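The Four Hundred and Tenth

By the time my sister drove up from Deltodholm in July I had been at Kenomwood long enough to have my own mug and my own hook for my sweater, and I still had not managed to explain to anybody in the family what I did all day. They knew I had fixed computers in a shop for most of my life. They knew the shop had closed and that I had gone to work in a place with robots, and my brother-in-law had decided on his own that I was being replaced by one, very slowly, and was being nice about it.

So I asked whether I could bring her in on Friday, after lunch, when it's quiet, and they said sure, as long as she signed the sheet and kept behind the yellow tape.

She signed the sheet with a great flourish. She had dressed for it, too, in the good blue jacket she wears to graduations, and she stood with her purse held in front of her in both hands while I sat down at the handles and got my chair right. The chair matters more than you'd think. If it is an inch too low my elbows ride up, and if my elbows ride up the arm comes in crooked, and then I've taught it something crooked that somebody has to throw away later.

I told her we were working on one little job and had been for weeks, and that the project was called Veres, and that I had never found out what it stood for, if it stood for anything. The job was to take a small green board out of its place in the gray tray, carry it over to the Dell, and press it down into one of the long black slots. I used to do that with a sandwich in the other hand.

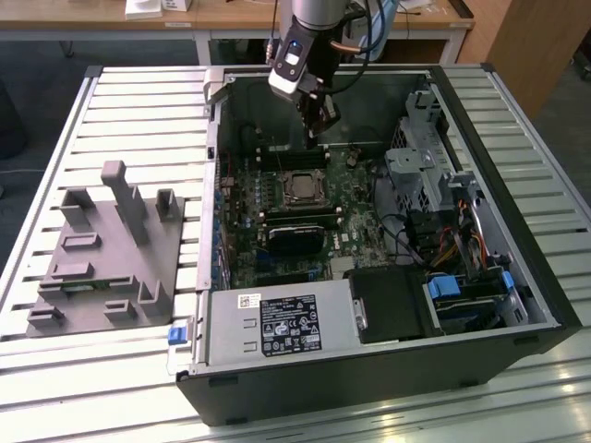
"How does it learn from you just moving those handles?" my sister asked.

"Every time I do the job, the computer saves what the cameras saw and how the arm moved, and later on it studies a whole pile of those together until it can work out the moves for itself."

She thought about that for a while. She taught second grade for a long time and I could tell she was going over it the way she'd go over a worksheet.

"And if you make a mistake?"

"Then I mark it bad and do it over. Or if it's a small mistake and I fix it, I leave it in, and they like those, because it gets to see how you come back from one."

"Well, I like that," she said, and she let go of the purse with one hand and hung it on her shoulder, and I knew she'd be staying the afternoon.

I did five for her to start with. The first was no good at all, I was showing off. I came down too fast and the little board caught on the lip of the slot, and I had to back away and breathe and go in again. The second was better. By the fifth I had forgotten she was there, which I hope she'd forgive me for, but it's the only way I know to do it. Your hands get quiet. You stop thinking of the arm as a thing over there and you begin to feel for the slot the way you'd feel for a light switch in your own hallway, although of course there is nothing to feel, the handles don't push back, it's all eyes.

Our father was the one who taught me that, I suppose, a long time before there was any arm. He kept a boat he had named the Wetness, on the grounds that a boat ought to be honest about what you were in for, and he taught us both to thread the fuel line on it by standing behind us and putting his hands over ours. He never said a word while he did it. He smelled of coffee and rope. My sister got the hang of it in two tries and I needed the whole summer, and she has been gracious about that ever since, by which I mean she brings it up at Thanksgiving.

"It's Dad and the fuel line," she said now, from behind the tape.

"I was just thinking that."

"Only you've got the hands and it's standing there being you."

"Being me at eight," I said. "Hold on, I've got to get this lined up."

There's a second screen by my knee that shows the view from down at the wrist, and that was the one I turned for her so she could follow along. From up there everything I'd ever worked on looks like a town seen out of an airplane, and it took me weeks to stop admiring it and get on with things.

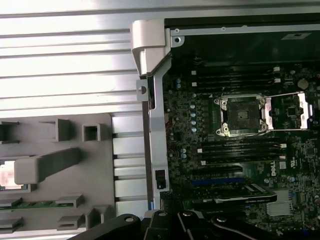 She wanted to know where I looked, exactly, and I had to stop and work it out, as it's not something I'd ever put into words. I look at the slot until I'm nearly over it. Then I look at the near end of the board and let the far end take care of itself. Then just before the press I wait, one breath, and if it still looks right after the breath I go. The young man who runs the computers had asked me once if I could leave out the waiting, to save time, and I tried for a morning and couldn't get a decent run out of it, so he let me have it back.

We did forty-four that afternoon, and when I checked the number on the wall before shutting down, it said 409.

"Do one more," my sister said. "Nobody stops at 409."

"I'm off at four."

"It's four now. I'll wait."

I looked over at the desk, and got a shrug that meant go ahead, and then I did a thing I hadn't planned. I held up the tape and told her to come sit down.

She fussed. She said she'd break it, she said she had her good jacket on, and all the while she was coming around the bench and lowering herself into my chair, and raising it an inch without asking. I stood behind her and put my hands over hers on the handles. I'd have liked to keep quiet about it the way he did, but I am not built that way, and I talked her through every bit of it, up and over and a little left, no, your other left, and now wait.

She waited. I could feel her counting the breath.

"Now?" she said.

"Whenever it looks right to you."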